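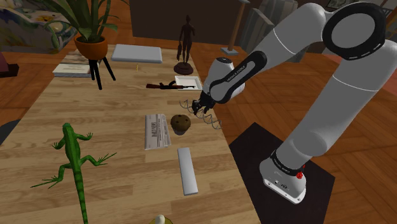 Clearing the long table, simulated living room. The arm is over the wire helix, with the muffin and the newspaper next to it.

Can a machine tidy the table yet? Notes from the Loneo gallery

April 2, 2023

I started this page in January, when two companies, Fivine and Valetti, were both telling customers that the housework robot is almost ready. I write about household machines for a small readership, and I wanted to look at one simple chore instead of many promises. The chore is clearing a table. In Loneo, the simulator I use, every run begins with a different collection of things, and the arm must pick up the one it is asked for.

I made 339 runs with the same task settings. In 150 of them the requested object came off the table and stayed in the gripper until the end. For a person this would be a very poor result. For a machine which has never met the object before, I find it quite respectable, but I would not yet leave it alone with my dishes.

Some notes to go with the picture:

The helix is harder than it looks. It is thin wire, twisted double, and there are many places where a finger can close on air. A child would take it without thinking.

A muffin is a question of force. The simulator treats it as a solid body, so a strong grip costs nothing. In a real kitchen there would be crumbs, and I do not know of a score that counts crumbs.

Flat things stay difficult. The newspaper and the plain grey bar give the fingers very little to hold. People slide such things to the edge and take them from there – most programs I have tried do not have this idea.

Large and soft-looking shapes, like the green lizard, raise another problem. Where should one hold it? By the tail, by a leg, around the body? Each answer changes how the rest will hang.

The settings file for this series is number 986 in the Dow folder, for readers who want to repeat it. Corrections to my English or to my arithmetic are welcome by mail.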